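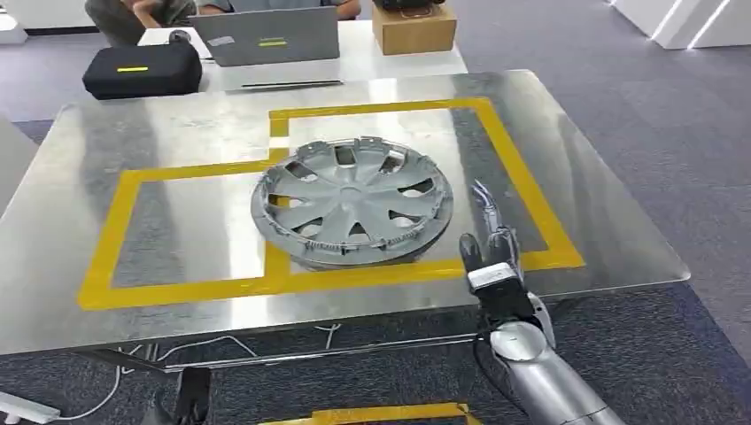

Loosen the lug nuts a touch while the car is still on the ground, I wish I had read that line before I got the jack out! That came in as a comment on the last edition of this guide, and we liked it so much that the line has moved up to the top of the section. So: loosen first, lift second.

Section 6. Changing over to your Kelach winter wheels

Swapping a set of wheels at home is one of the most satisfying jobs you can do on your own car, and the second time goes so much faster than the first. This section covers the Kelach steel wheel set with Huet snap-on wheel covers. If you bought the wheels without covers, skip 6.2 and 6.5.

6.1 What you need

- The jack that came with the car, or a floor jack rated for its weight
- Two jack stands
- Two wheel chocks
- A lug wrench
- The Stilix 309 torque wrench, or any click-type wrench that covers the setting in your owner's manual
- A wire brush and a clean rag
- The plastic pry tool from the Huet bag
- A tire gauge
- Chalk or masking tape for labels

Work on level, hard ground. A garage floor is lovely, a flat driveway is fine, and gravel is no good at all.

CAUTION: Never put any part of your body under a car that is held up by a jack alone.

6.2 Taking off the old covers

Check how your covers are held on before you pull. Some snap onto the rim with clips, and others are trapped under the lug nuts and only come away once the nuts are off. This step is for the snap-on kind.

1. Set the parking brake and put the car in park, or in gear if it's a manual.
2. Find the valve stem and slide the pry tool in behind the outer edge of the cover, a hand's width to one side of it.
3. Pull toward you gently until the first clip lets go.
4. Move along the edge and repeat. After two or three clips the rest will usually come away in your hands.
5. Lay the cover down face up on something flat and out of the way of your feet.

Note: Cold plastic cracks easily. If the car has been outside overnight in January, bring it into the garage for a while before you start, or pour warm (not boiling) water over the cover.

Wash the covers before storage with dish soap and a soft brush. Brake dust that sits all season is a real pain to shift later, and it takes so little time to do it now. Dry the backs too, where the wire ring sits.

6.3 Taking off the wheels

Do one wheel at a time. It's slower than lifting a whole end of the car, but it's a much calmer way to learn.

1. Chock the wheels at the end of the car you are not lifting.
2. Turn each lug nut a quarter turn counterclockwise. Stop there.
3. Place the jack under the lifting point shown in your owner's manual and raise the car until the tire just clears the ground.
4. Set a jack stand under the support point and lower the car onto it.
5. Take the nuts off and keep them together in a bowl or box.
6. Hold the wheel on both sides and pull it straight toward you.

If the wheel is stuck, put two nuts back on by a few threads, sit down beside the car, and push at the tire sidewall with the sole of your foot, first one side and then the other. Most stuck wheels give up at this point with a very pleasing pop!

Mark the inside of the tire with its position as soon as it's off – LF for left front, RR for right rear and so on. You'll be glad of those marks in spring.

6.4 Fitting the winter wheels

1. Brush any rust off the face of the hub and wipe it clean. Leave the studs dry, with no oil or grease.
2. Check the sidewall for a rotation arrow. With the wheel in place, the arrow must point the way the wheel turns when driving forward.
3. Lift the wheel onto the studs and start every nut by hand.
4. Snug the nuts with the lug wrench in a star pattern.
5. Raise the car off the stand, take the stand away, and lower the car until the tire rests on the ground and can't turn.
6. Set the torque wrench to the figure in your owner's manual and tighten in the same star pattern, stopping at the click.

CAUTION: Don't use an impact wrench for the final tightening. It can stretch the studs.

Note: When you've finished with the Stilix 309, wind it back to its lowest setting before it goes in the case. Don't use it to loosen nuts.

6.5 Snapping on the Huet covers

1. Check that the wire ring is seated behind all of the clips.
2. Line up the notch in the ring with the valve stem.
3. Press the cover on at the valve first, then work outward on both sides with the heel of your hand.
4. Tug at the edge in 4 places. If it shifts, take it off and start again at the valve.

Go easy with rubber mallets. A hand does the job nicely once the notch is lined up, and if it won't go on by hand then the ring is nearly always out of place.

6.6 Before you drive off

Check the pressures with the tires cold and set them to the figures on the door-jamb sticker. If your car has a tire pressure system, follow Section 7 to teach it the new sensors.

Drive 20 miles, then take the covers off and check every nut again with the torque wrench. Please don't skip this one.

6.7 Storing the summer set

Stack wheels with tires mounted flat, in a dark, dry spot away from the furnace. Skutero storage bags fit one wheel each and have a window for your label. Hang the bag of covers on a hook above the stack, with nothing heavy leaning on it.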